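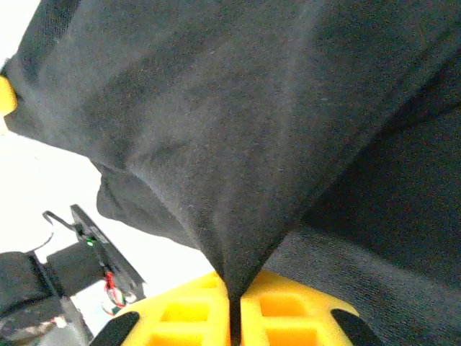 Abierto por: Beril Gezer | Asignado a: Rafail Moschos | lunes, 15 de abril de 2024 | Estado: en curso

Asunto: prendas negras, pelusa y doblado torcido

Problema: la tela negra sale de la lavadora llena de pelusilla clara. Las demás no, o no se nota. Y al doblarla no cuadra, un lado siempre queda mas largo. Lote del pedido Msimang, 2.082 piezas, entrega en junio. Urge.

Probado hasta ahora:
- Lavado del revés, agua fría, programa corto. Algo mejor, poco.
- Sin suavizante. Igual.
- Centrifugado a 500. Menos arrugas, la pelusa sigue.
- Filtro limpio antes de cada carga. Estaba fatal, por cierto.

Nota de Rafail: ¿se están mezclando con las toallas? Preguntar al turno de tarde. Si van juntas ya tenemos la causa.

Respuesta Beril: sí, mezcladas. Shafiq Bandara lo confirma, dos cargas seguidas con toallas blancas. Desde hoy separadas. Pongo cartel en la Borach, en la Harnach no hace falta, ahí solo va ropa de cama.

Sobre el doblado: se coge por una punta y el resto cuelga como quiere. En negro no se ven bien las costuras, la gente dobla a ojo. Propongo:
1. Sacudir una vez, fuerte.
2. Buscar las dos esquinas del mismo lado con los dedos, no con la vista.
3. Estirar sobre superficie clara, alisar del centro hacia fuera.
4. Doblar a la mitad, otra vez a la mitad, y al cesto.

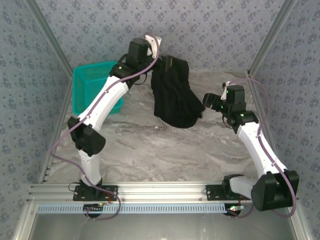
El paso 2 es el que falla casi siempre. Si se suelta una esquina antes de tener la otra hay que empezar de cero, y ahí se va el tiempo. Oratile Van Wyk lo hace sentada y le sale recto, que lo enseñe al resto.

Cestos: los de malla, por favor. En los cerrados la ropa se queda húmeda abajo y luego huele. Pedidos mas a Rindik, sin fecha todavia.

Nota de Rafail: ok a todo. Rodillo quitapelusas para lo ya lavado, a mano, unas 2.000 piezas no, solo las dos cargas malas. No relavar.

Pendiente:
- Cartel (Beril)
- Revisar junta de la puerta, suelta hilos negros
- Avisar a Jacobus Tshabalala si el jueves sigue saliendo pelusa

No cerrar el tiket hasta ver la próxima carga.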